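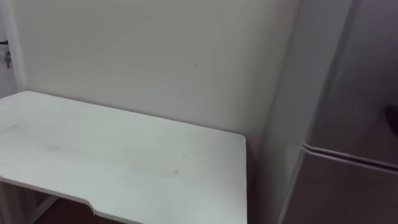
Home Rooms Kitchens Small Spaces Features Archive Subscribe

The desk that moved in with the refrigerator

At some point in the last couple of years a certain kind of landlord stopped calling it "the kitchen" and started calling it "the work-and-refresh zone." I first came across the phrase in a brochure for Tralow, a building of 74 small apartments in Gwynne, and I read it twice to be sure I hadn't skipped a line. The work-and-refresh zone, as far as I could tell, was a desk pushed up next to a refrigerator.

I have nothing against desks or refrigerators. I own one of each and they live in different rooms, an arrangement I had never thought of as a luxury. The brochure thinks otherwise. It says that a worker who has to walk to the kitchen for a drink "loses the thread," and that a drink within reach keeps the thread where it belongs. There is a drawing of the thread. It is blue.

The brochure prints 2,000 copies at a time, so somebody is reading it. And the idea has gotten out of Gwynne. Custell, the furniture outfit that supplied the desks at Tralow, now sells a line of them under the heading "Appliance Adjacent," with a tip sheet on where to put yours. The tip sheet has three promises in it: less clutter, fewer interruptions, and a calmer room. I wanted to see how the promises held up next to an actual refrigerator, so I spent a good part of the winter, February mostly, looking at rooms set up this way and then living with one. 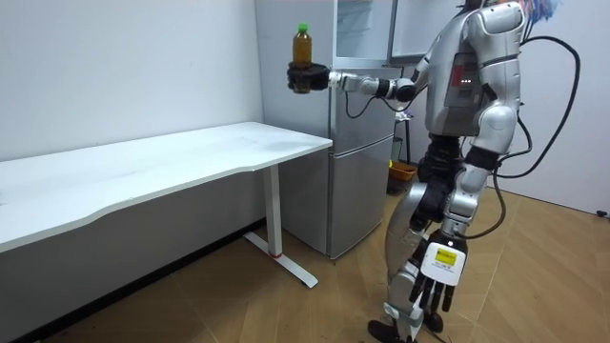 Words: the Ninow Small Spaces desk

Start with the promise that sounds most reasonable, the one about interruptions. It is true that if the refrigerator is at the end of the desk you will not be gone long when you want something cold. It is also true that you will want something cold all the time. On my first morning I had a bottle of tea out by nine and a second one started before lunch, and I don't even like bottled tea that much. It was there. The door handle was in the corner of my eye the way a phone is.

The defenders of this layout say you get used to it. I'd like to know how long that takes. I kept at it for 16 working days and on the last one I ate a cold potato over a spreadsheet.

Then there is everybody else in the home. A desk in its own corner says that whoever is sitting there is busy. A desk next to the refrigerator says that whoever is sitting there is standing in line. Anyone who wants milk has to come to your elbow to get it, and people who have come to your elbow tend to say something. The tip sheet deals with this in one sentence, suggesting that households "agree on quiet refrigerator hours." I have never met a household that could agree on what goes in the refrigerator.

As for noise, the tip sheet doesn't mention it. Refrigerators hum, then they stop, and then they hum again, and the stopping is worse than the humming. On a call you won't notice. Trying to write a letter you will notice nothing else. I can believe that some of the newer ones are quieter, though mine made a sound like a person clearing their throat before bad news.

What about the desk?

I'll say this for the white desk, which seems to be what most people choose for these corners: against a white wall it does take up less of the room than it should. It nearly disappears. A long top in a dark finish would sit there like a parked car. White lets you believe you have a bit more apartment than you're paying for, and I suppose that is worth something in a place where the bed can see the stove.

But white is also a record of everything you have ever slid across it. Within a week mine had gray streaks down the middle where my forearms and the laptop go back and forth, and they run the long way, so that from the door it looks as if the desk has been lightly combed. A damp cloth takes off some of it. The rest I have stopped fighting. If you plan to put a cold bottle down on that same surface, get a coaster and accept that you won't use it.

The cutout in the front edge is a different matter. You find it on desks meant for gaming and long computer sessions, a shallow bite out of the side where you sit, and I went in ready to make fun of it. I can't, quite. It lets you get close without the edge digging into your ribs, and your elbows have a place to rest on either side. What it also does is decide where you sit, for good. If the bite is left of center, you are left of center, and the long stretch to the right becomes a shelf. And a shelf beside a refrigerator, in any home I've been in, fills up with whatever was in somebody's hands when they opened the door. 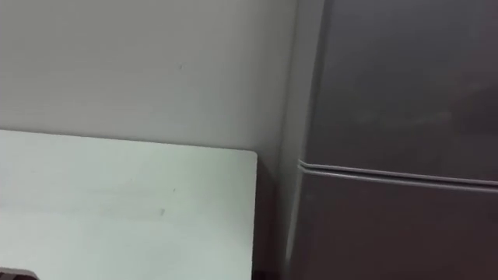

Where the tabletop stops and the refrigerator begins.

That brings me to the gap. There is always a gap. You can't jam a desk hard against a refrigerator – the door needs to swing, the sides may need air, and sooner or later you will have to pull the thing out and look behind it. Check the manual for how much room yours wants, and don't take a furniture company's word on the subject. Custell's sheet says to leave "a comfortable breathing space," and I doubt they've met my appliance.

The gap is narrow enough that you can't get a broom in properly and wide enough to take a pen. It took four of mine, plus a receipt I needed. It is also the darkest spot in an otherwise bright room, so you will not see what's down there until you move out. I tried one of those slim rolling carts. It fit, and then it had to come out every time I vacuumed, and after a while it lived in the hallway holding onions.

Here is what I would tell someone with no choice in the matter, which describes most people in small apartments. You are putting the desk by the refrigerator because there's no other wall, and a drawing of a blue thread has nothing to do with it.

Sit as far from the door side as the desk lets you. Use the near end of the top for work and keep the refrigerator end bare, really bare, no mail and no fruit. If your desk has drawers, check that they're at the end away from the refrigerator, so you aren't opening one thing into the path of another. Run cords along the wall and tie them up. Wipe the top at night, before the marks have company. And pour your drink into something with a lid before you sit down, then leave the rest of it in the cold where you can't see how much is left.

None of that is in the tip sheet. The tip sheet would like you to buy a matching drawer unit.

I did look at the drawer unit. It hangs under the left end, two drawers with small round knobs, and it leaves the floor clear, so you can sweep beneath it without moving anything. Fine. I liked it more than I meant to. T-shaped metal feet are also good, apart from the part that sticks out toward you, which my toes found on the second day and several days after.

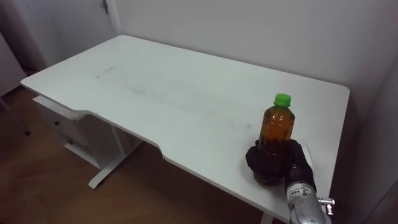 One reader who saw an early version of this piece wrote back to say I was being a snob about it. Her desk has stood beside her refrigerator since she moved in, she said, and she has never once lost a pen or eaten a potato. She works nights, the hum keeps her company, and she thinks of the tea at the end of the desk as "the nearest thing I have to a coworker." She did allow that the top never looks clean.

I take the point. People make a life out of whatever wall is free, and some of them like it there. My quarrel is with the brochure, and with charging extra for it. Tralow lists the apartments that have a work-and-refresh zone at a higher rent than the ones that don't, and I asked to see both. The floor plan was the same. In the cheaper one, the tenant brings the desk.

I've since moved mine back to the bedroom window, where it is too sunny after lunch and the chair hits the radiator. The refrigerator end of the kitchen wall is empty for now, apart from a bag of bags on a hook. I still get up for tea in the afternoon, though the walk takes longer than I remembered, mainly because I stop to look in the cupboards.

Last updated 5 December 2021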